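Skela changes rules for home food sellers

People in Skela who cook or bake at home for sale will need only one permit from June, after the town council voted to join two older permits into one. The new paper costs 121 a year and can be asked for at the town office or by mail.

Until now, a home baker had to hold a kitchen permit and also a selling permit, and the two ended in different months. Many sellers complained that they forgot one of them and had to close their table at the Prirden market until the fine was paid. The town has 158 home sellers on its list, most of them making cakes, sweets, bread and pickles.

"I lost one full month of sales last year for a paper I did not know was finished," said Kiều Dương, who makes filled buns and sells them on Chaimongkol Street. "With one date I can write it on the wall and remember."

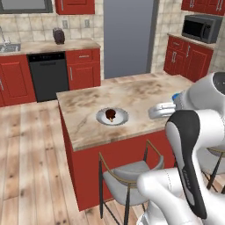 Under the new rules, an inspector will visit each kitchen once in two years and not every year. Sellers must still put a label on every package with the name of the maker, the day it was made, and a list of what is inside. Nuts, milk and eggs must be written in bold letters. Food with raw fish or raw meat stays forbidden for home kitchens.

Not all are happy with the change. Oskari Saarinen, owner of the Drestia bakery, told the council that shops pay much more and are checked more often. He asked for a limit on how much a home seller can earn. The council did not accept a limit, but it raised the fine for selling without a permit to 400.

Hưng Lưu, who leads the permit office, said that old permits stay good until their last day. Sellers who hold both can change them without extra payment. The office will open until 7 in the evening during the first month, and forms are ready in three languages.

Shares: 158
Comments: 7

Recent items
Prirden market moves its parking to the north side
Water bills in Skela will come every two months
Lâm Quan wins second term at the school board
Night bus to Chaimongkol Street starts again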